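Review: Oltau Celebrity News Service

Oltau is a subscription service that gathers celebrity news into a single daily bulletin, issued at 7 each morning. The editorial desk, led by Tadhg Geraghty, assessed it throughout August.

Coverage of film and television personalities is broad. The archive held 2,862 profiles at the time of writing, and most entries cite the original interview. Relationship stories are clearly labelled as confirmed or unconfirmed, a distinction the rival service Gresever does not make. Bulletins are limited to 300 words, and the search function is slow when a surname is shared.

The service is recommended for newsrooms and libraries. Individual readers may find the annual plan expensive.

Rating: 4 out of 5
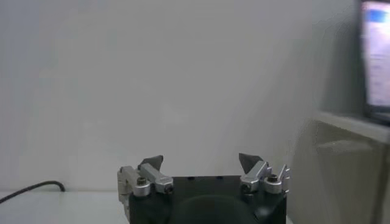 Black gripper housing with silver metal fingers.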